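The Town That Budgeted for a Grant It Had Already Spent

Fultomberg is the kind of place where the municipal budget is printed on 217 pages and read, by tradition, on the last one, where the property tax rate lives. This June the rate went up by 4 percent, and people began working backward.

What they found somewhere past the middle was a line called "anticipated state reimbursement." It had been anticipated for two years running. The money was meant to cover repairs to the Marchetti Street bridge, and the state had in fact paid it, once, on time, with a polite letter. The town used it to plug a hole in the snow removal account. Then it went on anticipating.

Town hall describes this as a timing issue. In municipal finance nearly everything is a timing issue, including bankruptcy. The finance office explained at an evening hearing that the line had been carried forward when the town moved its books to a new accounting package from Prodton, and that the package did precisely what it was told. The minutes record a pause of unspecified length.

The hole is not enormous. It comes to roughly 20 percent of the road budget, enough to put off resurfacing on the east side and to leave the bridge wearing its weight-limit sign for another winter. School buses have been taking the long way past the quarry since spring. The fire department goes the long way too, with less enthusiasm.

Money for other things has been easier to find. The economic development fund, which has its own board and its own stationery, still plans to help turn the old Fornix warehouse into a technology center. The brochure promises a "skills corridor" and has a great deal of white space.

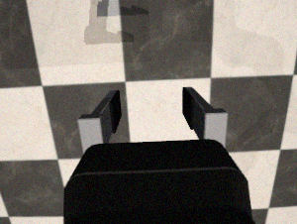
A computer rendering of a robotic gripper above a checkerboard floor.

Whether one fund can rescue the other is a question for the town attorney, whose opinion runs to several pages and says probably no. Development money came from a bond, and the bond has terms. The council could ask voters to change them, but that would mean a ballot measure with the word "bridge" in it, and incumbents would like to get through the fall without one.

So the plan for now is a short-term loan, to be repaid out of next year's reimbursements. The draft budget already lists them as anticipated.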